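Grigore Bălan has a rule about robot papers: skip the success rate and read what the robot was asked to do. By that rule, he says, the new result from Skevidia deserves a slow read.

The method, called Lollholm, trains an arm in simulated rooms with the colours and surfaces changed between runs. The claim is that a robot raised on odd rooms will cope with ordinary ones.

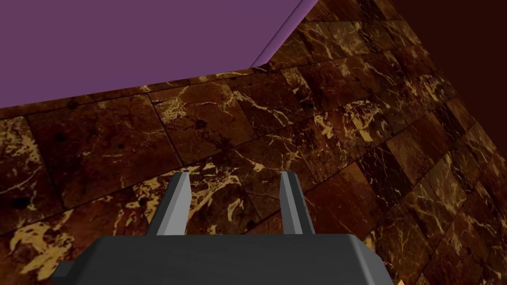 The gripper's view in simulation, over a marble floor.

"Nobody's kitchen has a purple slab in it, and that's fine," Bălan says. "My trouble is with the step after. They ran 1000 trials and every one was rendered."

Seon-mi Byun, who leads the work, doesn't dispute it. "We say so on page 3," she told me. "It's a simulation result. People read the title and stop."

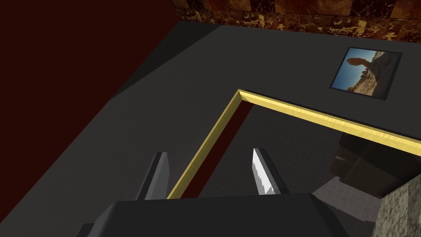
Her team scored 547 of the trials as successes. I asked whether that was good. "Better than our last method," she said. Better by how much? She wanted to rerun the old one before answering.

Bălan has a second complaint. Changing the marble and the trim is cheap, he argues, while friction and weight stayed fixed throughout.

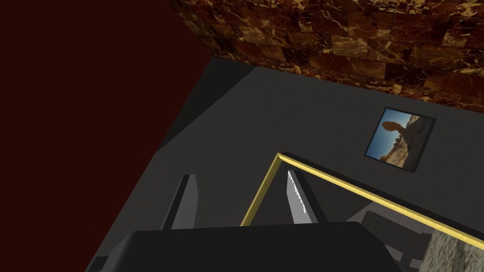
"A robot doesn't drop a cup over the wallpaper," he says. Byun calls that fair, and says tests on a real arm will start once the code is cleaned up. She wouldn't give a date.

Recent items
Varstead delays its warehouse trial
Yuzhen Yao on why benchmarks age badly
Letters: Ionuț Enache replies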